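Supper club news

Our August supper went so well that Yamila Olivares has already been talked into doing the next one, bless her, and she's promised the bean stew again (and a second pot this time, as the first went before the back tables were served!). Tickets help us towards the 600 we still need for the new cooker at Nokby Hall.
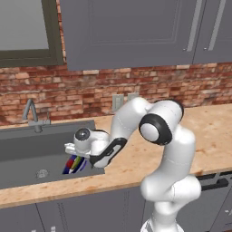
The sink and the wooden worktop.

Hendrik Coetzee is taking names for the washing-up rota and would love to hear from anyone who can spare an hour - pairs of friends are very welcome, and there's always tea afterwards. Please tell him by Sep 25, 2022 if you're bringing a pudding, so we don't end up with 4 trifles.
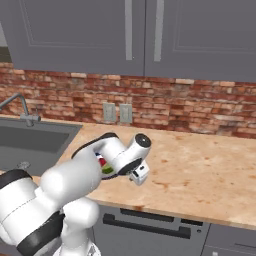 Can I bring my own containers for leftovers?
Please do, and pop your name on the lid before you hand them in.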